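Home | Grants | Projects | Reports | Contact

April
By the bench lead, Kanen small arm build

Second progress report to the Bosasura fund

You asked for a plain account of where the money has gone and whether the arm does what our application said it would. The money part is easy. We have spent 2,428 dollars, mostly on servos, printer filament and the second power supply, and the receipts are attached. The other part needs more words.

The application promised a home-built arm that could sort coloured blocks from a tray into matching dishes without a hand on it. I signed that application and I thought the wording was optimistic then. The arm sorts blocks. Whether it sorts them well enough to justify the next instalment is a question I would like you to ask us harder than you did last time.

The layout is simple and hasn't changed since the first report. Blocks start in the metal tray, blue ones go to the blue-rimmed dish and red ones to the red. 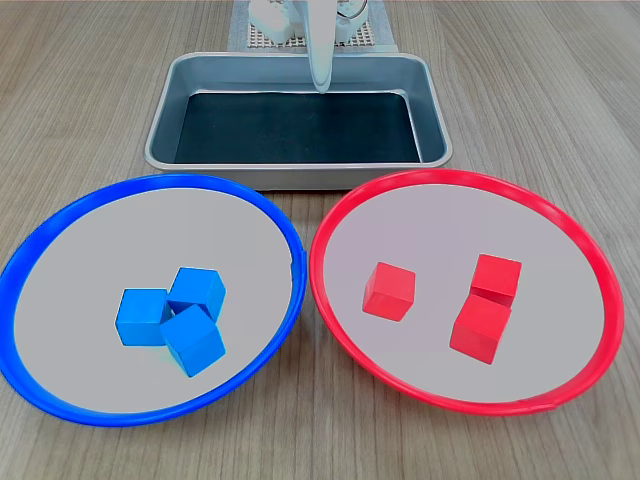

The printed fingers have been through 5 versions. The current pair is long and tapered, and it grips a cube squarely if it comes down square. If it comes down at an angle it tends to pinch a corner, and then you are relying on friction and good manners. I was talked out of rubber tips in the first round and I still think we should try them.

Colour detection was supposed to be the hard part and has given less trouble than I expected, with the bench lights on. We have done very little testing in daylight. The shed at Dolan has a west window, and the one late afternoon session we ran there was poor enough that we packed up early. I would not claim anything about lighting in public until that has been repeated.

Placement is where I have the most doubt. The arm lets go wherever it happens to be over the dish, so the cubes end up bunched, and once they are bunched it is difficult to get a finger between them. An empty tray has been counted in our log as a finished run. It shouldn't be. A blue cube sitting in with the red ones is a failed sort, however tidy the tray looks. 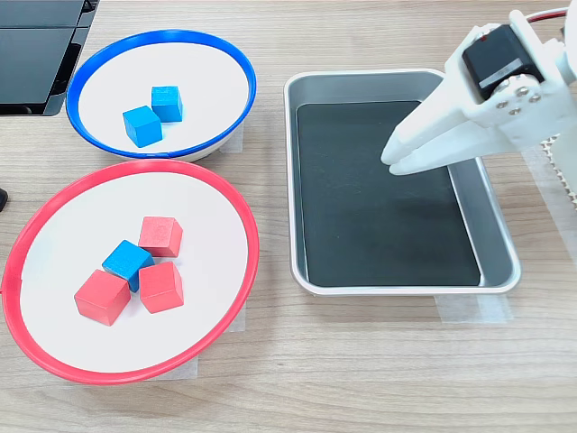
Kanen Shared Workshop -- Automation Bench

Under the old way of scoring, the log shows 21 finished runs this quarter. I have asked for them to be rescored on what is in the dishes at the end, and until that is done please don't quote the figure in your newsletter. I expect it to drop.

We have also started on correction, meaning the arm goes back to a dish and tries to deal with a block that doesn't belong. This wasn't in the application. It was added because it is interesting, and I have mixed feelings about it -- it uses bench hours that were meant for getting the first placement right.

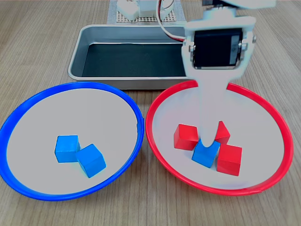
The wedge blocks are a similar story. They were brought in to make the job less tidy, and they do, but the grip routine was written for cubes and we have no agreed way of scoring anything else.

On the software side, we moved from our own control script to the Zandia package in the middle of the quarter. It is easier to read and slower to start. It also means results from before and after the change shouldn't be lumped together, which the draft summary did. I have split them.

Tape on the table is still how we keep the dishes and tray in position. It works until someone wipes the bench down. A proper base board with cut-outs would cost very little and I would put it ahead of any new electronics.
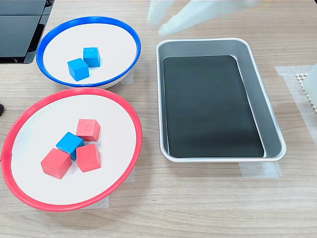
Gripper over the tray, with three red cubes and one blue in the red-rimmed dish.

For next quarter I am asking for 2 things: the base board, and enough filament to print and test padded fingers. I am not asking for the camera upgrade in the original budget. Nothing in the log so far says a better camera would fix what is going wrong, and I would sooner hold that money back until the rescoring is finished.

The bench is open on Thursday evenings if anyone from the fund wants to watch a run. Please stay for several, as a single good one doesn't tell you much.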